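Skandollow Home Help > Storage and Shelving > Open Shelves

How do you keep a shared open shelf from turning into a dumping ground?

Posted by tsefan_upstairs

Hello everyone, first post here after reading for a good long while, so please forgive me if I go on a bit. I share a workspace with a handful of very nice people, and we have one white open shelving unit that all of us use. No doors, no drawers, only compartments, and it stands right where you see it when you come in. When it arrived in January we all agreed it would be for books and a few cheerful things. You can guess the rest.

I stayed a little late on Tuesday with the intention of sorting it out once and for all, and I ended up standing there with a cup of coffee not knowing where to begin. The top shelf has two big cookie pillows on it, the plush chocolate chip kind, one at each end, and I'm fond of them and so is everyone else. Between them we have a clear wire rack, a little box with colored circles on it and a gray padded thing that I keep moving from one side to the other. 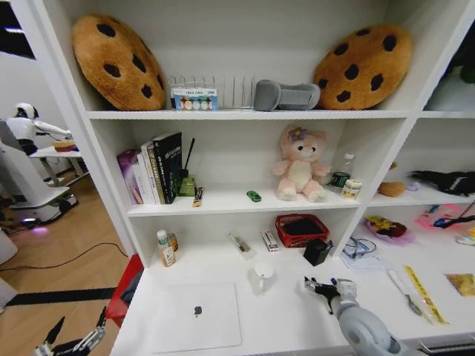
My trouble is mostly the middle shelf. It started as the book shelf, and then the pen holder moved in beside the books, and then a green toy car, and a pink bear with a flower on her head (I'm told she stays, and I agree), and then drinks. The smaller compartment on the right seems to catch whatever people have in their hands when the phone rings. The bottom shelf is where bottles go to be forgotten.

I've tried three things so far. First I put everything in one big basket, and that lasted until somebody needed the basket. Then I wrote a friendly note and taped it up, and the note ended up as one more thing on the shelf. Last I bought a set of Gemero dividers, the tall ones that clip to the board, but they wobbled so much on our unit that I gave them to my sister for her pantry, where they are doing fine.

So here is what I'd love to hear from you all:

Is there a way to mix toys, books and everyday bits on open shelves and have it look like you meant it? And how do you handle drinks? I don't want to be the person who goes around scolding grown adults over a bottle of tea, but I do worry about the books.

Thank you so much in advance, and sorry for the length!

14 people found this helpful

Reply from Taras Zakharchenko

Welcome, and please don't apologize for the length, you should see some of mine. I looked after the shelves in a children's reading room for 11 years, and I've had this same conversation with myself more times than I'd care to admit, usually on my knees with a dust cloth.

My first thought is that your shelf is in better shape than you think. Open shelves look messy when every board is doing every job, and from what you describe, you only have one board doing that. So I would give each level one job and let the small things follow.

Leave the cookies where they are. Two big soft shapes, one at each end, work the way a pair of bookends does, and they tell your eye that the shelf starts here and stops there. I'd find another home for the wire rack, or better still, put it to work. A rack with upright slots is a fine thing for envelopes, thin folders, or those magazines that won't stand up by themselves. The gray padded thing needs an owner. Ask out loud over lunch, and if it's still there in a week, it goes in a cupboard.

Now the books. Books that lean are books that fall, and they also bend at the spine, which bothers me more than it should. Push them all to one end, stand them straight, tall ones on the outside, and put something heavy against the open end. A pen holder is too light for that job unless you weigh it down with a handful of clean pebbles in the bottom (I have done this and it works very nicely). A proper metal bookend costs next to nothing at a thrift store.

The bear and the car can keep each other company. Small toys look lost when they're scattered and quite charming when they're gathered, so I'd put them together on a little tray or a folded cloth, with some empty board on both sides. The empty part is the hardest to keep, I'll warn you. Someone will put a battery on it by Thursday lunchtime. Pick up the battery and carry on.

About the drinks. I'm with you on the scolding. What worked in our reading room was giving the drinks a place of their own, low down and well below the books. If a bottle tips over on the bottom board you wipe a board. If it tips over next to the books, you are standing paperbacks on end in front of a fan all afternoon, and they never do close flat again. Ask me how I know.
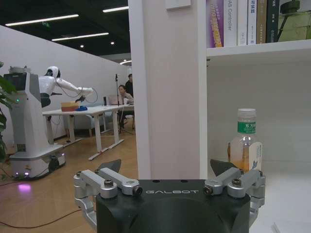 Bottled tea on the lower shelf, with the books on the board above it.

Give that lower spot a shallow tray with a lip, big enough for a few bottles and no bigger. When the tray is full, something has to be finished or poured out before the next one goes in. And ask people to put a strip of tape with their initials on anything they've opened. You'd be surprised how quickly a half bottle of tea finds its way home once there's a name on it. Well, mostly. Anything open with no name gets tipped out at the end of the day, and that can be said once, kindly, to everybody at the same time.

One more small thing and then I'll let you go. White shelves show every ring and fingerprint. Keep a soft cloth hanging on the side of the unit, right there where people can see it. I used to keep mine in a drawer across the room and it might as well have been in another town.

Do write back and tell us how it goes, especially with the bear.

Reply from bokis_and_tea

get a cabinet with doors. problem solved

Reply from marmalade_drawer

I agree with nearly all of what Taras wrote, and I'm going to try the pebbles myself. I would only add something from the other side, as the person in my office who used to leave things on the shelf (sorry to all of my old coworkers).

I never once thought of it as making a mess. I had my hands full, the shelf was at the right height, and it was closer than my desk. What finally changed me was that somebody put a small bowl on the end of the middle shelf, a plain one from the Tse store, and from then on my keys and packets and lip balm went into the bowl. We emptied it together before going home and it became a bit of a laugh, everyone claiming their treasures. You have that little right-hand compartment already catching things, so maybe let it be the catching place on purpose! Put the bowl in there and leave the rest of the shelf alone.

On the books, I sort ours by how often they get pulled out and don't worry much over size. The ones everybody reaches for go closest to the outside panel, where you can get a finger behind them without disturbing the whole row. We also keep the colorful spines in among the white ones. A purple cover at the end of a row of pale ones is easy to spot from across the room, and you can say "it's two along from the purple one" to whoever is asking.

And I'd keep the row short. Once ours got past half the board the far end started to slump, and we moved the extras to the windowsill, where they have been happy ever since, although I do turn them now and then on account of the sun.

The bottle shelf I'd treat just as Taras says. My only change would be to keep it toward the front. Things at the back of a low shelf might as well be in the basement, and I once found a jar of honey back there that had been through two office managers.

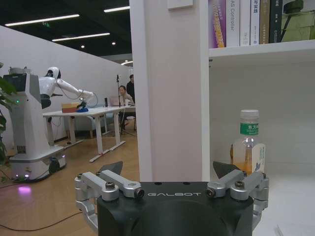

MORE IN OPEN SHELVES

Update from tsefan_upstairs

Oh, thank you both, and thank you too to the cabinet person, I did laugh. I read the replies out loud over lunch and we've agreed on the tray, the tape and the bowl. The gray padded thing still has no owner, so it has 7 days starting now.

I asked about moving the bear to the top shelf between the cookies and was voted down straight away, so she's staying in the middle, on a folded napkin, with the car parked beside her. I'm off to look for pebbles this weekend. One question for Taras if you're still reading - do you wash them first, or is a rinse under the tap enough?

Reply from Taras Zakharchenko

A rinse and a night on a towel. If they come from the beach, rinse them twice or you'll get salt on your pens.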